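Rearing room notebook, moths and other Lepidoptera

Carried over from the November pages: the overwintering pupae in the unheated shed, the Gisdale material, and the question of whether the peat mix or the plain vermiculite gives the better emergence. Most of this entry is about the first and third. The Gisdale site notes are further down.

Pupae. 100 went into the shed in four trays, half the trays on peat and sand, half on medium vermiculite. All were buried to a depth of one finger joint and covered with fiberglass screen. I checked them by weight and by touch. A live pupa at this stage has some heft and is cool against the lip; a dead one is light and rattles. I did not candle them. Candling through a shell this dark has never told me much.

47 have been moved indoors as of this entry. The rest stay out until the nights are above freezing. I moved the vermiculite trays first because they were drying out faster, and the surface had pulled away from the tray walls. The peat trays were still damp an inch down. There was white mold on two pupae in the peat, both at the corner under the gutter drip. Both rattled. I removed them along with a tablespoon of the mix around them and put a slate over that end.

No conclusion on substrate yet. The trays were not in equal positions in the shed, which I should have fixed when I set them out. The peat trays had the wall side and the vermiculite trays had the door side, so draft and substrate are mixed together. Next winter: alternate them, and swap positions at the midpoint.

Humidity. The dial hygrometer in the emergence cage is reading low again. Salt test: damp table salt in a bottle cap, sealed jar, overnight. It should settle at 75 percent and it settled well under that. I turned the screw at the back and repeated. Better, but the needle sticks, and tapping the case shifts it. Treat all cage readings before this page as relative only. The digital one from Sudon agrees with the salt jar and will be used from here on.

Misting is once a day, early, on the cage floor and one side wall. No direct spray on the pupae. Last season I sprayed them directly and lost several to what looked like bacterial rot (soft, brown, bad smell when pressed). I also had three cripples from pupae kept too dry, so the margin is narrow on both sides. Rough sticks are in place for climbing, leaned at an angle from floor to roof. Smooth dowel does not work. The adults fall off it while the wings are still soft.

Egg rings. Four rings brought in on cut twigs of scrub oak. Twigs are in florist's tubes with the cap hole plugged with cotton, so that first-instar larvae cannot walk down and drown. The rings go in the refrigerator in a vented box until buds break outside. Check the south-facing oaks by the Warrier gate first; they run a week ahead of everything else here. If the eggs hatch ahead of leaf, fall back on forced oak twigs in the warm room. Start a jar of those now in any case. Cut the ends under water and change the water every other day.

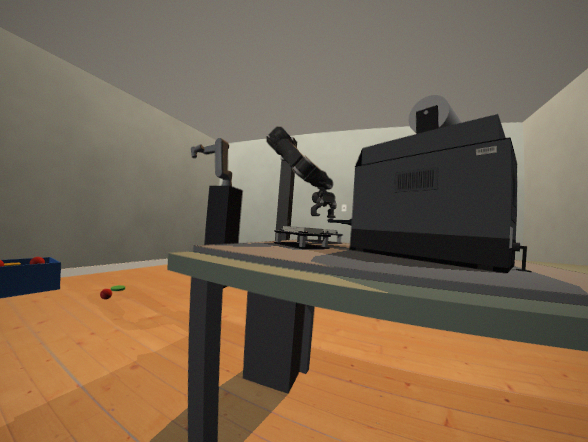

Gisdale, 18/03/2023

Site visit, barrens north of the sand road. Overcast, light wind from the west, ground wet from the previous night. Started at the fire break and walked the usual line to the old cranberry ditch and back.

The burn unit from last spring is coming back unevenly. Scrub oak is resprouting from the root crown over most of it, knee height in the best places. Blueberry is up along the edges. The center is still mostly bare sand with charred stems and some reindeer lichen at the margins where the fire skipped. That center strip is where we had most of the larval clusters before the burn, and I do not expect many there this year. Females in this group lay low on small-diameter twigs, and the new sprouts were barely thick enough at the end of the last flight season.

Searched for egg rings on the unburned side only. Method was the same as before: one person, slow walk, stop at each scrub oak below chest height, look at twigs of pencil thickness and less. Rings are easy to confuse with gall scars from a distance. Turn the twig. A scar sits on one side and a ring goes around.

Found rings on the south edge of the unburned block and none on the north edge. The four mentioned above were taken from one area of thick growth that lies inside the planned mowing strip and would have been cut. Left all others in place and marked them with a single turn of blue yarn a hand's width below the ring. Yarn, not flagging tape. Tape flaps and the deer pull at it.

Some of the rings left in place had small round holes in a few of the eggs. Too early for hatch, so these are probably from parasitoid wasps that came out last fall. Did not collect. If we want a figure for parasitism, we should take a proper sample after the larvae leave, when the empty shells can be read under the scope without costing anything.

Light trap. The Skuvela ballast is working again after I replaced the starter and cleaned the contacts. It draws more than the small battery likes. Ran it at the edge of the parking area for the first two hours of dark. Catch was a few Orthosia, several Eupsilia, one pinion I have in the refrigerator for a second look, and a great many midges. Nothing unexpected for the month. Sheet needs washing.

Cards. The specimen card file is near 3000, and the drawer labels no longer match the order. Cards from before the drawer change still use the old site codes. I am leaving those codes on the cards and adding the new code in pencil at the upper right. Do not erase the old ones — the field books are keyed to them. The spread specimens from the fall flight have come off the boards and need data labels before anything else is put in that cabinet. Two antennae broken in removal, both on males, both glued with the thinned white glue.

To do:
Recheck the salt jar with the cage lid on.
Forced oak twigs, start tonight.
Blue yarn, another skein.
Move slate back off the peat tray when the gutter is fixed.
Identify the pinion.
Ask for the mowing map again, the copy in the folder is two years old.
Bring in the remaining pupae in two lots, peat first this time.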